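Visit report: open day at the Serance film studios and Esley valley locations

The Esley Screen Office was invited in October to attend the open day held by Serance Studios for location managers, public bodies and production companies. Two members of staff took part. The purpose of the visit was to learn how a rural district with few permanent crew has come to host feature films and television drama on a regular basis, and whether any of its methods could be used in our own area.

The morning was given over to the main stage. It has a floor area of 900 square metres and was converted from a grain store. The conversion kept the original roof, and rain can be heard during recording. The studio has dealt with most of this by adding a second inner ceiling, although dialogue is still scheduled around the forecast in winter. Workshops, costume stores and production offices stand on the far side of the yard.

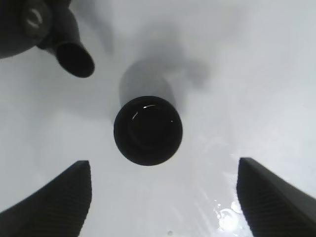 Ditte Eyvindsson asked whether producers would still come if the tax rebate were reduced, and said that in her experience landscape brought a production to a district once, while good roads and quick permits brought it back. The studio management agreed in part. The rebate remains the first question in most enquiries, but the permit office in the valley now answers within two working days, and this was mentioned by several of the production companies present.

After lunch the party travelled by coach to the upper valley, where the desert sequences of the drama Dzene were filmed. The ground is pale gravel and sand, left behind by old quarry works, with a ridge that hides the main road from view. Farmers receive a fixed fee for each day of filming and a further payment if tracks need repair. We were shown the standard agreement, which is short and clearly written – a point on which our own version could be improved.
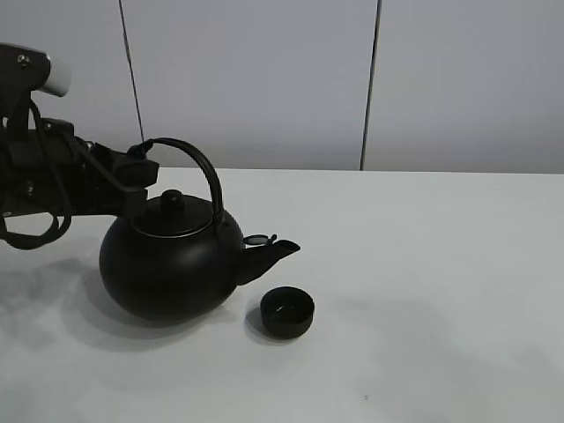

Serance open day, October.

The closing talks took place in the village hall. The production team of Clukero described the hiring of 400 local extras for the market scenes. More than 1,000 people had applied, and the production had not planned for the number of telephone calls. Applications are now taken through the district library, with a set closing date. The team also spoke frankly about complaints over night filming. Lights had been left on past the agreed hour on one Friday, and a later finish is now allowed only with written notice to every household on the lane.

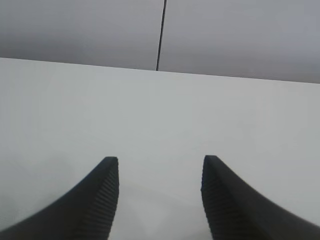
From the Esley Screen Office visit.

The following matters will be taken up by the Office. A shorter form of land agreement will be drafted and sent to landowners for comment. The highways department will be asked whether road closure requests for filming can be handled by one named officer. Serance Studios has offered to share its notes for extras, including the page on meals and travel, and these will be placed on our website once received.

Our thanks are due to the studio staff for their welcome and for the coach, which waited for us at the quarry well beyond the time agreed.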